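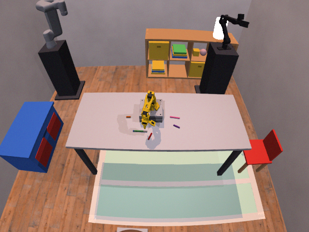 Long table, centre of room. Plank floor. Item 4.

Pikunberg Hall and workrooms, walk-through checklist with comments
January 2010
Inspected by: Nahom Yilma
Copy to: Luzius Widmer (building), Villetti office
Codes: OK / FIX / WATCH / N/A

1. Front entry and porch
Steps, nosings: FIX. Second step down, rubber strip lifting on the left. Caught my boot on it going in and again coming out. Glue won't hold, it was glued in November. Screw it this time.
Handrail: OK. Bit of movement at the bottom bracket but it takes weight.
Porch light: FIX. Dead. Tube or starter, didn't have a ladder with me.
Door closer: WATCH. Slams. Little kids' dance group comes through here, fingers. Quarter turn on the valve might do it.
Mat: OK. Lies flat.

2. Corridor
Exit sign at hall end: OK, lit on test, stayed lit.
Exit sign at kitchen end: FIX. Went out as soon as I pressed the test. Battery gone I'd say. Same fitting Hirkberg have in theirs so ask what they paid.
Clear width: FIX. Stacked chairs again, both sides. Moved one stack myself. The rest have to go back in the store tonight, not Friday. This is the escape route, I've written this on every sheet.
Noticeboard: OK. Drawing pins on floor underneath, swept.
Carpet join by the toilets: WATCH. Fraying. Tape is a stopgap only.

3. Main hall
Floor: OK overall. One sprung board near the stage, marked with chalk. Luzius to have a look before the badminton people find it.
Windows, east side: FIX. Third sash won't stay up. Cord. Prop stick is NOT a fix and I have taken the prop stick away.
Windows, west side: OK.
Stage steps: OK. White edge paint wearing, do it when someone has the tin open.
Curtains: label says treated, no date on the label. Need the certificate from Villetti or we treat them as untreated.
Wall heaters: 2 out of action, both on the west wall. Switched off at the isolator and labelled. Do not turn back on to "see if its any good".
Piano castors: OK, locked.

4. Workroom
Floor: OK. Boards sound underfoot.
Table: OK. Leaned on both ends, no rock.
Loose stuff on worktops: WATCH. General reminder to all users, pens etc. back in a tin at end of session. They roll off and then they are underfoot.
Sockets: OK. Covers all whole, no scorching.
Extension leads: FIX. One reel found fully wound with a load on it. Unwind reels before use, all the way. Tag out of date as well, taken out of service, it's in my ute.
First aid box: FIX. No eye wash, no large dressings. Bandages fine. Somebody has put a stapler in it.
Door vision panel: OK. Poster over half of it when I arived, taken down.

5. Kitchen
Fire blanket: OK, tabs hanging free.
Extinguisher by the range: WATCH. Gauge in green but bracket has one screw. Ndlovu are booked to service the lot, get them to do the bracket while they're here.
Range: OK. All burners light, flame blue. Tap handle at the back stiff.
Hot water at sink: too hot for a hand basin. Sign there but peeling. New sign, then mixing valve if there's money.
Fridge: OK, running cold. Seal grubby.
Floor by dishwasher: FIX. Wet again. Not a spill, it's coming from the hose at the back. Isolated the tap. Dishwasher out of use till Luzius or a plumber has had a go. Slippery as anything.
Knives: loose in the drawer. Block or a rack please.
Rubbish: bin full, lid not shutting, two bags beside it. Out the back door now.

6. Toilets
Accessible toilet alarm cord: FIX. Tied up round the rail in a knot. Untied. It has to reach the floor, this is the whole point of it. Tested OK after.
Grab rails: OK.
Hand dryer, men's: WATCH. Burning dust smell, probably just dust.
Locks: OK, all open from outside with a coin.

7. Store and switchboard
Switchboard: FIX. Boxes piled in front. Must be clear to the floor. Moved them, back is not thanking me.
Safety switch: OK, tripped on test.
Circuit list on door: out of date, still shows the old urn. Redo.
Shelving: WATCH. Fixed at top, but heavy paint tins are on the top shelf. Heavy goes low.
Ladder: FIX. Split stile. Cut up or chained up, don't care which, not to be used. Explains no ladder for the porch light.

8. Outside
Back ramp: OK, grip good. Moss starting along the edge.
Assembly point sign: FIX. Faded, can't read from the carpark.
Gutters: full at the kitchen corner. Same as last time.
Gate: OK.

Money
Villetti quote for both exit fittings, heaters and the hose came to 3,000 all up. Seems steep for the hose. Get one more price before anyone signs.

Order of doing
Today: chairs out of corridor, switchboard kept clear, dishwasher stays off.
This week: exit sign, porch step, ladder gone, first aid box.
By the 18th: window cord, bracket, hot tap sign, assembly sign.
The rest when Luzius can get to it.

Comments added by L. Widmer
Step done, screwed. Porch tube done, borrowed a ladder. Sprung board looked at, needs a new batten under, will do when hall is free. Chairs were back in the corridor Wednesday morning, have spoken to them. Nahom, where is the key for the heater isolator?

Signed N. Yilma
Key is on the hook in the store behind the brooms.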